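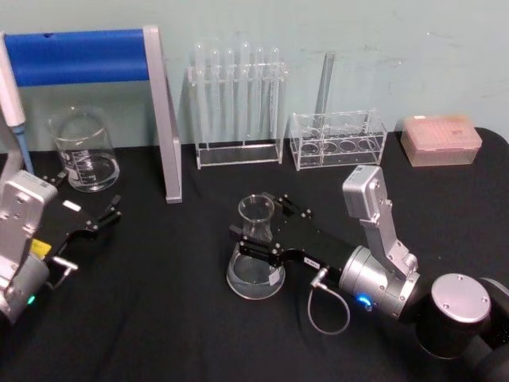
Mastley Two-Arm Bench Set

Bench Equipment > Arms and Grippers > Two-Arm Sets
Availability: built to order
Price: on request (it depends a lot on the grippers and how much training you want)

I've been selling bench equipment for long enough to be suspicious of anything with a glossy brochure, so when we took on the Mastley set I asked for a day with it in our own demo room at Dollow before I wrote a word of this page. We turned it into an open day and invited a bunch of customers, and most of what follows comes from that. If you were there, hi again, and thanks for being so patient about the parking!

What it is

Two arms, two parallel grippers, one controller and one set of software. You put the arms on either side of a work area and they share it, so one can hold a thing while the other does something to it. It's meant for the everyday glassware jobs in teaching labs and small test labs: picking up a flask, moving it over, setting it down, fetching the next one. It is not a sealed sample-handling cabinet and it won't pretend to be one. If you need that, call me and I'll point you to something bigger (and a lot more expensive, sorry).

How the open day went

We ran the sessions in groups of eight, and that turned out to be the right size for everybody to get close and still hear each other. Stelios Tzanetos came over from Mastley to run the arms, and Angeliki Margaritis from our service desk did the talking for the first session until her voice gave out and I took over.

We kept it to ordinary glassware. I really didn't want foam blocks or those bright plastic cups you see at trade shows, because the first thing any lab person asks is "okay, but will it hold glass?" So there was a beaker, a conical flask, test tubes in a clear rack, all on a black cloth. Clear glass is hard on any system that has to look at what it's picking up, and I wanted people to see the arms deal with it.

The flask got the most attention by far. The gripper takes it by the neck, with a finger on each side, and you can set how hard it closes. Stelios let people try the force setting for themselves on the tablet. Ehsan Shahbazi, who teaches chemistry over at Wututcombe and has bought stirrers from us for years, spent most of his session seeing how gentle he could make it before he stopped trusting it. His advice, which I'm passing on: start low, practice with an empty flask, and don't touch the setting once you've found one you like.

Did everything go perfectly? No. In the second session one arm stopped short of the beaker and just waited. The software had decided the two arms were going to get too close to each other and it paused both of them. Stelios cleared it from the tablet and carried on, and a few people told me later that the pause was the part they liked best. I'd have preferred it at a less dramatic moment, but fair enough. 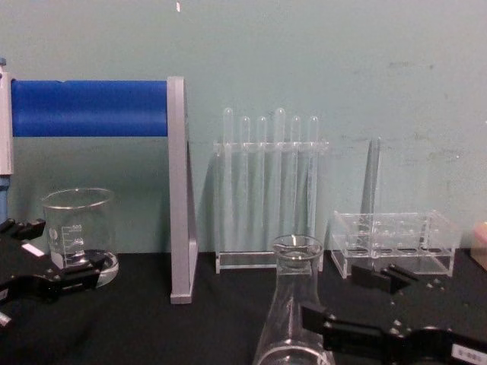
The other thing people asked over and over was how much room you need. More than you think! The arms themselves don't take up much, but the elbows swing out behind, and you want your racks and stands pushed well back so nothing gets knocked. We had everything tall along the wall and kept the front of the table for the grippers, and that worked nicely. If your bench has a shelf over it, measure the height before you order. Then send me the number and a phone snap and I'll check it with Mastley for you, no charge.

What comes with it

Both arms, with cables
Two parallel grippers, black, fitted and tested before they ship
Controller and tablet
Table clamps (we also stock a bolt-down plate for steel benches)
A set of spare finger pads
Printed manual, which is short and pretty good
3 years of parts cover through our own service desk

What doesn't come with it

The glassware, the racks, the cloth and the table. I know that sounds obvious, but I've had the phone call.

Setting it up

Angeliki will come out and do the first install with you. Plan on 4 hours, including coffee. You clamp the arms down, plug everything into the controller, and then walk each gripper to a few points on your bench so the software knows where things are. After that you teach it a job by moving the arms by hand and saving the positions as you go. There's no code to write unless you want to. Dionysis Zervas, from the test lab at Mitsotakis-Vlachou, had a simple pick-up-and-move saved before his coffee was cold, and he'd told me on the way in that he was only there for the sandwiches.

If you move the bench afterward, even a little, you have to do the walk-around again. Please don't skip it. It's quick once you've done it a couple of times.

A few questions from the day

Can I buy just one arm? Yes, it's a separate listing. You can add the second later, but you'll need the bigger controller, so it's cheaper to get that at the start if you think you might.

Can the fingers be changed? They can. Standard ones suit flask necks and most small bottles. For test tubes I'd go with the narrow pair, sold separately.

Does it need a cage? That depends on your site rules and what you're handling. Talk to your safety person first, then talk to us. We can supply a low screen if they ask for one.

Is it noisy? We could all chat over it without raising our voices. Angeliki's throat was from a cold.

Lead time is 4 weeks from a signed order, a bit longer over July when Mastley shuts for its summer break.

Want to see it running?

The demo set is staying at Dollow, and I'm happy to book you in any morning. Bring your own glassware if you like, especially anything with an odd neck. Ask for me, Trudy McPhee, at the front desk, or use the inquiry form and put "two-arm" in the subject box so it lands with me and not with the pump people.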